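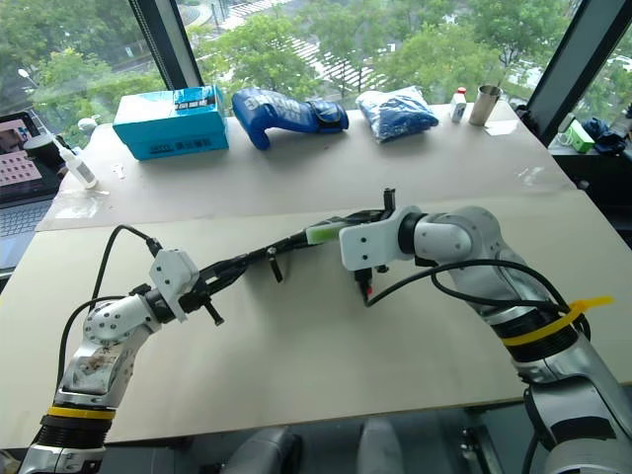 図1 窓の前の台に並んだ物と、窓の外の木々。

室内環境論 第5回 配布資料
窓のそばは誰のものか 採光の基礎
担当:アンチー・ハン

前回の訂正
前回の資料の2ページ目、「照度」と書くべきところが二か所「照度感」になっていました。照度感という言葉は、たぶんどこかの不動産広告から私の頭に入り込んだものです。試験で書いたら減点します。私が書いたぶんは不問とします。

5.1 今日の範囲
窓についてやります。窓には採光、換気、眺望、通風、避難、それから「ここに人が住んでいることを外に知らせる」という役目がありますが、今日は採光だけです。換気は次回です。教科書は採光と換気を一つの章にまとめていて、読むと両方とも半分ずつ分かった気になるので、わざと分けました。

図1のように、窓の手前には物を置く場所ができます。観葉植物、時計、読みかけの本、捨てるかどうか決めかねている箱。建築家が図面に窓台を描くとき、そこには何も載っていません。竣工写真でも載っていません。載っていないのはその日までで、人が入れば窓の前はまず棚になります。採光計算はこの事実をほとんど考慮しませんので、計算値と実測値が合わないときは、計算を疑う前に窓の前を片づけてみてください。

5.2 用語
光束(単位ルーメン)は光源から出る光の量です。人間の目の感度で重みをつけてあるので、純粋な物理量とは言いにくく、物理学科の友人に話すと少し嫌な顔をされます。

照度(単位ルクス)は、ある面の単位面積に入ってくる光束です。机の上が何ルクス、という言い方をするときのルクスです。面に当たる光の話なので、その面が黒くても白くても照度は変わりません。ここを間違える人が毎年いて、毎年いるということは私の説明が悪いのかもしれません。もう一度書きます。黒い机でも白い机でも照度は同じです。

輝度(単位カンデラ毎平方メートル)は、ある方向から見たときの面の光り方です。こちらは面の色で変わります。人間が「明るい」「暗い」と感じているのはおおむね輝度のほうですが、基準や法令の数字は照度で書かれていることが多い。測りやすいからです。測りやすいものが基準になり、基準になったものが大事だと思われるようになる。この科目に限った話ではないと思いますが、話を戻します。

昼光は、直射日光と天空光を合わせた呼び名です。採光計画で頼りにするのは天空光のほうです。直射日光は強すぎるうえに動き、雲ひとつで消え、夏は暑く、午後になると西から来ます。設計上は、当てにならないが来たら困る客として扱います。

5.3 昼光率
窓からの明るさは空模様で変わるため、ルクスの値をそのまま部屋の性能として書いても役に立ちません。晴れた日に測れば良い部屋になり、雨の日に測れば悪い部屋になります。そこで昼光率を使います。

昼光率(%)=室内のある点の水平面照度 ÷ そのときの全天空照度 × 100

全天空照度は、直射日光を除いた空全体からの光による、屋外の水平面照度です。周りに何もない場所で測ることになっています。周りに何もない場所がこの大学の周辺にあるかというと、ありません。実習では屋上を使いますが、屋上にも空調の室外機があり、階段室があり、隣の棟が一段高い。何もないことにして測ります。レポートには「周囲の障害物の影響が残る」と一行書いておくこと。この一行があるだけで採点者の機嫌がよくなります。採点者は私です。

昼光率は、空の明るさの分布が変わらなければ、明るい日でも暗い日でも同じ値になります。分子と分母が一緒に動くからです。よくできた指標ですが、直射日光の効果も、窓の向きも消えてしまいます。北向きの部屋と南向きの部屋が、窓と障害物の条件さえ同じなら同じ昼光率になる。家賃は同じになりません。

5.4 例題
曇天の日に、窓のある教室で机上面の照度を測ったところ、窓際で1284ルクス、廊下側の列で310ルクスだった。均斉度(最小照度 ÷ 最大照度)を求めよ。

310 ÷ 1284 = 0.241… となり、0.24です。最大と最小で四倍を超える開きがあります。

均斉度には、最小を最大で割る流儀と、最小を平均で割る流儀があります。どちらで計算したか書いていない報告書は、都合のいいほうで計算したと思って読んでください。平均で割るほうが値は必ず大きくなります。

さて、この教室の人は暗いと感じるでしょうか。廊下側の310ルクスは、それだけ取り出せば字を読むのに困る値ではありません。ところが窓際が視野に入っていると、暗いと感じて照明をつけたくなります。目が明るいほうに順応してしまうためです。つまり大きな窓をつけたせいで部屋が暗く感じられ、日中から照明をつけるということが普通に起こります。昼間に教室の照明を全部消して回った経験のある人なら、戻ってくるとまた全部ついているという現象を知っているでしょう。犯人を捜す前に、均斉度を疑ってください。

なお照明設計では、机で読み書きをする場所に500ルクスという値がよく使われます。上の例題でいえば窓際は余裕で超え、廊下側は足りません。では廊下側だけ照明をつければよいのですが、そのためには照明の回路が窓と平行に分かれている必要があります。窓と直角に分けてある教室では、前半分をつけるか後ろ半分をつけるかしか選べません。プロジェクターを使うときには便利で、光環境としては手の打ちようがない。スイッチの前で全部押してみる羽目になる教室は、だいたいこれです。

5.5 奥行きの問題
側窓(壁についた普通の窓)からの光は、奥に行くほど急に減ります。減る理由は二つに分けて考えます。一つは、窓から離れるほど窓が小さく見えること。もう一つは、奥からは空が見えにくくなることです。

後者のほうが重要なわりに、忘れられやすい。机に座って窓を見たとき、そこに空が見えるかどうか。見えるのが向かいの建物の壁や木の葉であれば、入ってくるのは空の光の反射の残りで、量はずっと少なくなります。緑が見えて気持ちがよい窓と、明るい窓は別の性質だということです。木の多い敷地では夏と冬で昼光率が違います。葉が落ちるからで、これを計算に入れようとした学生が昔いましたが、樹種を調べるところで学期が終わりました。

同じ面積の窓なら、低い位置に横長につけるより、高い位置につけたほうが奥まで光が届きます。奥の席から空が見えるからです。古い学校や工場の天井が高く、窓が上まで伸びているのは、気前がよかったからというより、電灯が高価か、そもそも無かったからです。その天井を、のちの改修で吸音板の高さまで下げて、窓の上三分の一を塞いだ例を私はいくつも見ました。ヴァムサイド校舎の二階もそうです。天井裏には今も立派な採光が行われていて、配管がよく見えます。

天窓は、同じ面積なら側窓よりずっと多くの光を入れます。空の一番明るい部分を直接向いていることが多く、障害物もかかりにくい。欠点は、雨音、夏の熱、掃除、雨漏りです。天窓のある家に住んでいる人にこの順番で尋ねると、だんだん声が小さくなります。

頂側窓(ハイサイドライト)は垂直な面を高い位置に置いたもので、天窓の明るさと側窓の扱いやすさの間を取ったものです。のこぎり屋根の工場はこれを北向きに並べています。北半球では北の空の光は一日を通して変化が少なく、直射日光が入りにくい。織物の色を見るのに都合がよかった。今ではそういう工場がカフェになり、焼き菓子の色を見るのに使われています。

5.6 法規の数字
日本の建築基準法では、住宅の居室に、床面積の七分の一以上の採光に有効な開口部を設けることが原則になっています。照明設備などの条件を満たせば十分の一まで緩和する道もできました。ここで「採光に有効な」の一語がくせ者で、窓の面積をそのまま使うのではなく、採光補正係数を掛けます。

住居系の地域では、
採光補正係数=(D ÷ H)× 6 − 1.4

Dは窓の真上にある庇などの先端から隣地境界線までの水平距離、Hはその部分から窓の中心までの垂直距離です。上限は3です。

たとえばDが2メートル、Hが5メートルなら、0.4 × 6 − 1.4 で、ちょうど1.0になります。窓の面積がそのまま有効面積になる。Dが1メートルしかなければ、0.2 × 6 − 1.4 でマイナスになり、これは0として扱います。窓はあるのに、無い。法律上の無窓です。カーテンもついているし、朝になれば一応明るくもなるのですが、無いものは無い。そういう部屋は図面に「納戸」や「サービスルーム」と書かれます。何のサービスをしてくれるのかは不明です。

この計算では天窓が3倍に評価され、外側に幅90センチ以上の縁側があると0.7倍に減らされます。一方、ガラスの汚れ、カーテン、窓の前に積んだ段ボールは出てきません。法律は建物が建つ瞬間の話をしていて、住む人の話をしていないからです。住む人の話を始めると確認申請が終わりません。

窓が税金の対象になった時代もあります。イングランドでは十七世紀の終わりから十九世紀の半ばまで、窓の数に応じた税がありました。家の中に踏み込まずに外から数えられるので、取る側には便利な税でした。取られる側は窓を煉瓦で塞ぎました。測りやすいものを基準にすると人はそちらに合わせて建物のほうを変える、という5.2の話がここで戻ってきます。戻ってくるように資料を作りました。

5.7 まぶしさとブラインド
窓際の席は人気があります。昼までは。

午後、日が回ってくると、ブラインドが下ります。問題はそのあとで、一度下りたブラインドはなかなか上がりません。まぶしいときには誰かがすぐに下ろしますが、まぶしくなくなったことには誰も気づかない。不快が起きれば人は動き、不快が消えても人は動かないという非対称です。曇りの日の朝に建物の外を歩いてみると、前日の午後の日差しがブラインドの形で残っています。

グレア(まぶしさによる不快や見えにくさ)は二種類に分けます。不快グレアは、見えるけれど嫌な状態。減能グレアは、実際に見えにくくなる状態。窓を背にして立つ人の顔が暗くなって表情が読めないのは、後者に近いものとして扱ってかまいません。シルエット現象とも呼びます。面接官が窓を背にして座ることがあるのは、部屋の都合であることがほとんどですが、受けるほうはそう思いません。

対策としては、水平ルーバー、庇、ライトシェルフ、障子、薄いカーテンなどがあります。ライトシェルフは窓の中ほどに水平の板を突き出し、上面で光を天井に反射させ、下では庇として働かせる装置です。原理はたいへん美しい。ただし名前に「棚」と入っているせいか、室内側に出したものには、手の届く高さなら物が載ります。鉢植えを載せられたライトシェルフは、光学的には棚です。

障子は優秀です。直射日光を散らし、部屋全体に柔らかく回し、視線を切り、しかも開けられる。弱点は、猫と子どもと年末の張り替えです。

5.8 昨年度の実習から
昨年度の学生、ブライアン・リャノスさんとマハム・カッタクさんの班の記録が参考になります。二人は製図室の同じ点を午前と午後に測り、昼光率がまるで合わないという結果を出してきました。最初の報告では原因を「空の状態の変化」としていましたが、再提出された記録によると、午後の測定のとき、白い大判の模型用ボードが測定点の脇に立てかけてあったそうです。反射で値が上がっていた。これは失敗例として挙げているのではありません。間接光がどれだけ効くかを、頼んでもいないのに示してくれた例です。再提出の点は最初のより高くつけました。

内装の反射率は昼光率の奥のほうの値を大きく左右します。窓際は空からの直接の光が支配していて、壁を塗り替えてもあまり変わりません。奥では、天井と壁で跳ね返った光の割合が増えます。暗い部屋に悩んでいる人は、窓を広げる見積もりを取る前に、奥の壁の前にある焦げ茶の本棚を動かしてみるとよい。本棚は重いので、見積もりを取りたくなる気持ちも分かります。

5.9 課題
自分が普段使っている部屋を一つ選び、机上面の高さで五点以上、照度を測ってください。測定点の位置を平面図に描き込み、均斉度を計算し(どちらの流儀か必ず明記)、窓の前に置いてある物を正直に書くこと。照明は消して測ります。

本文は2000字以内。図表は字数に入れません。図表の中に細かい字で本文の続きを書いた人が過去にいましたが、読みました。入れました。

照度計は助手のパルヴィーン・ロディさんから借りてください。受光部に指を載せない、自分の影を落とさない、白いシャツで近づきすぎない。最後の注意は冗談に聞こえるようですが、5.8を読み返してください。スマートフォンのアプリで測ってもかまいませんが、その場合は照度計との比較を一点以上つけること。アプリどうしを比べて平均を取るのは比較とは呼びません。

締切は日曜の深夜ではなく、日曜の18時です。深夜にすると、日が沈んでから測っていないことに気づく人が出ます。夜に測った昼光率は、分母も分子も困ったことになります。

5.10 復習用メモ
照度は面に入る光、輝度は面から目に来る光。
昼光率は天空光の比率で、直射日光は含めない。
高い窓は奥に効く。奥の壁の色も奥に効く。
採光補正係数がマイナスなら0。上限3。
均斉度は定義を書く。

次回は換気です。5月の教室は窓を開ければ済むと思われていますが、開けられる窓がいくつあるか、それまでに各自で見ておいてください。鍵の壊れているものは開けられる窓に入れません。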